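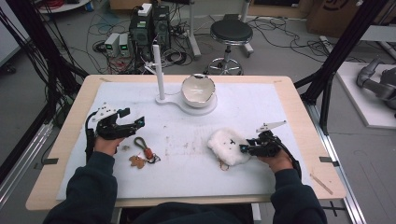
Cleaning a plush bag charm

1. Take the toy off its chain or ring if you can. If the chain is sewn in, wrap it in a bit of cling film.

2. Mix 2 teaspoons of mild wool wash into a bowl of water at 30 degrees.

3. Dip a soft cloth, wring it out well and dab the fur. Don't rub, as it mats the pile.

4. Go over it again with plain water, then press in a towel.

5. Leave to dry overnight, away from the radiator, and brush with an old toothbrush.

Leather loops only need a dry cloth.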